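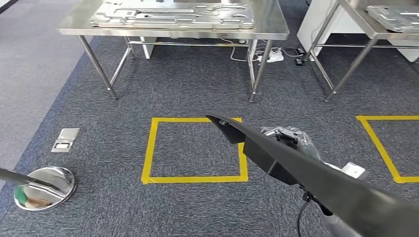 작업대 위 금속판

포토리뷰 위젯을 달았더니 상품 페이지가 느려졌습니다
Kotian 셀러 도움말 > 리뷰/후기 > 위젯
2020년 8월 28일 금요일

글쓴이: 재고는많아요

공구랑 부자재를 파는 작은 쇼핑몰입니다. Kotian으로 만든 지 5년 됐고, 후기는 그동안 기본 게시판으로 받았습니다. 기본 게시판이 어떤 물건인지는 써 보신 분들이 아실 테니 넘어가겠습니다.

지난달에 큰맘 먹고 Clodora 포토리뷰 앱을 설치했습니다. 소개 페이지에 "고객의 사진이 매출을 만듭니다"라고 적혀 있길래 저도 매출을 좀 만들어 보려고요. 일단 만들어진 건 로딩 표시입니다. 후기가 제일 많은 상품이 473건인데, 그 페이지는 휴대폰으로 열면 주문 버튼이 나오기 전에 커피를 탈 수 있습니다. 믹스 말고 드립으로요.

궁금한 건 이렇습니다.

1. 위젯이 후기 사진을 전부 한꺼번에 불러오는 것 같은데, 끊어서 불러오게 할 수 있나요?
2. 옛날 게시판 후기 중에 259건을 앱으로 옮겼는데 별점이 죄다 5점으로 들어갔습니다. 기분은 좋지만 사실이 아닙니다. 되돌릴 방법이 있을까요?
3. 적립금을 사진 후기 300원으로 걸었더니 상품과 무관한 사진이 올라옵니다. 천장 사진도 있습니다. 승인제로 바꾸면 이미 올라온 것도 내려가나요?

고객센터에는 문의했고, 소중한 의견 감사하다는 답을 받았습니다. 의견이 아니라 질문이었는데 말입니다.

답변 3개

답변자: 새벽포장

1번은 관리자 화면에서 [위젯 설정 > 목록 > 표시 방식]으로 들어가시면 됩니다. 기본값이 '전체 펼침'으로 되어 있을 겁니다. 왜 그게 기본값인지는 저도 만든 분을 만나면 여쭤보고 싶습니다. '더보기 버튼'으로 바꾸고 저장한 다음, 꼭 [스킨에 적용]을 한 번 더 누르세요. 저장만 하면 관리자 화면에서만 바뀌고 쇼핑몰은 그대로입니다. 저는 이걸 아는 데 이틀 걸렸습니다.

같은 화면 맨 아래에 '원본 이미지 사용'이라는 체크박스가 있습니다. 이것도 끄세요. 켜져 있으면 손톱만 한 썸네일 자리에 고객이 올린 원본이 통째로 들어갑니다. 썸네일을 누르면 크게 뜨는 기능은 꺼도 그대로 됩니다.

2번은 옮길 때 쓴 CSV에 별점 열 이름이 뭐로 되어 있는지 보세요. 기본 게시판에서 내려받으면 '평점'인데 앱은 '별점'만 알아듣습니다. 못 알아들으면 빈칸으로 두면 될 것을 만점으로 채웁니다. 긍정적인 프로그램이에요. 순서는 이렇습니다.

- 앱에서 [가져오기 내역]을 열고 해당 묶음을 '되돌리기'
- CSV 열 이름을 '별점'으로 수정
- 인코딩은 UTF-8로 저장 (엑셀에서 그냥 저장하면 한글이 외계어가 됩니다)
- 다시 가져오기

되돌리기를 하면 그 후기에 달아 둔 사장님 댓글도 같이 사라집니다. 정성껏 쓰신 게 있으면 먼저 복사해 두세요. 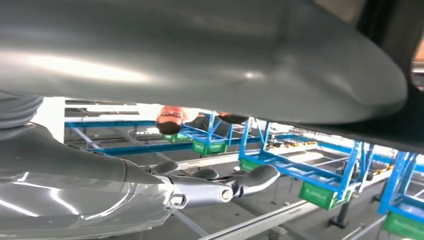 회색 커버와 주름진 부품

3번은 승인제로 바꿔도 이미 공개된 후기는 안 내려갑니다. 바꾼 뒤에 들어오는 것만 대기로 잡혀요. 기존 건은 목록에서 '사진 있음'으로 거른 다음 하나씩 보면서 '비공개'로 돌리셔야 합니다. 별점 낮은 후기까지 덩달아 비공개로 돌리고 싶은 마음이 들 텐데, 그건 참으세요. 손님들 눈치가 빠릅니다.

적립금은 지급 시점을 '작성 즉시'에서 '승인 후'로 바꾸세요. 저희는 그것만으로 엉뚱한 사진이 많이 줄었습니다. 작성 안내 문구에도 "받으신 상품이 나오게 찍어 주세요"라고 한 줄 넣어 두시고요.

답변자: loltit

그냥 Loltitness 쓰세요 저는 그걸로 바꾸고 안 느려요

답변자: 반품왕의후예

위에 새벽포장님 답변대로 하시면 되는데 하나만 보탭니다. 스킨이 Grimville 계열이면 [스킨에 적용]을 눌러도 모바일에는 안 먹을 때가 있습니다. 모바일 스킨 편집에 들어가서 예전 위젯 코드가 남아 있는지 찾아보세요. 저는 두 개가 들어 있었습니다. 후기가 두 번씩 나오니 인기 상품처럼 보여서 한동안 모르고 살았네요.

그리고 loltit님, 그 앱도 후기가 쌓이면 느려집니다. 저도 압니다. 거기서 이사 왔거든요.

글쓴이 댓글: 재고는많아요

표시 방식 바꾸고 원본 이미지 껐더니 이제 믹스커피 정도입니다. 모바일 코드도 찾아보니 저도 두 개였습니다. 하나 지웠습니다. 별점은 되돌려서 다시 넣었더니 평균이 정직해졌고, 조금 슬픕니다. 천장 사진은 비공개로 돌렸습니다. 새벽포장님 답변 채택합니다.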